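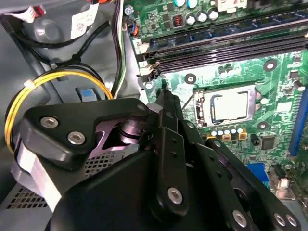
The inside of a desktop computer at the Flendismont repair bench, with a memory module seated in the uppermost slot. Staff photo

Flendismont's old desktops get a second career, one slot at a time

FLENDISMONT — The town library has 51 desktop computers in its basement, and until this winter it had been treating them the way most people treat a drawer of dead phone chargers. They were too old to use, too heavy to move and, in the opinion of at least one former director, bound to come in handy.

On Friday, 3/6/26, they began coming in handy. The library's repair bench opened in the former periodicals room with 2 goals on the whiteboard: get as many of the machines running as possible, and find out who has been storing holiday garland inside the one marked "DO NOT OPEN."

The first goal is going well.

"Most of these don't have anything dramatic wrong with them," said Naomi Biwott, who runs the bench and has banned the phrase "it just needs a good whack." "They were slow, somebody got annoyed, and down the stairs they went."

The cure, in a good many cases, is more memory. The modules are long, thin sticks that press into slots on the motherboard, and a latch at the end of the slot holds them in place. Biwott's instructions to newcomers fit on an index card, which is taped to the lamp: power off, cord out, touch bare metal, line up the notch, push until it clicks. Somebody has added "push harder" in pencil. Biwott would like it known that she did not write that.

The pencil may have a point. Beatrice Owino, a retired bus dispatcher who signed up after seeing the flyer at the post office, said she spent most of her first evening convinced she was about to snap a motherboard in half.

"It makes a noise like stepping on a cracker," Owino said. "Then Naomi says, 'Good, that's in,' and you start breathing again."

Processors are another matter. Newcomers are asked to leave the metal frame and its little lever alone until they have been coming for a month, a rule adopted after an incident involving a bent pin, a pair of eyebrow tweezers and a language warning from the children's desk next door.

The money is modest. The library set aside $400 for parts, nearly all of it for secondhand memory and a few replacement drives. The biggest single expense so far has been canned air. Anyone who has looked inside a computer that sat for years under a circulation desk will understand, and anyone who hasn't can ask to see the jar. The bench keeps a jar.

Finished machines go out on loan for six months at a time to any cardholder who asks, with a keyboard, a mouse and a monitor if one can be found to match. Orhun Çetinkaya picked up the first on opening day for his daughter, who has been writing history papers on a phone.

"She asked me if it was a microwave," he said.

He carried it to the car anyway. It has since been used for one essay on the Erie Canal and, by his account, a great deal of solitaire, most of it his.

Not everyone in town is charmed. Amber Kramer, who teaches pottery in the room across the hall, noted that periodicals were quiet and computers with their side panels off are not. She has also lost the good extension cord to the bench twice — and she has started writing her name on things.

"I'm happy for them," Kramer said. "I'd be happier if I had an outlet."

Library director Tatu Masanja said an electrician will look at the wiring in the room before the bench adds another table. He hopes to have the basement emptied by October, when the space is due to become a reading room, or at least a place where a person can walk from one wall to the other without turning sideways.

Machines past saving will be stripped for usable parts, and the rest sent to the county's electronics recycling day. The bench meets Tuesday evenings. Residents may bring in their own desktops for a look but are asked to back up their files first and to leave the side panel on until they get there.

The garland remains unclaimed. It may be picked up at the front desk.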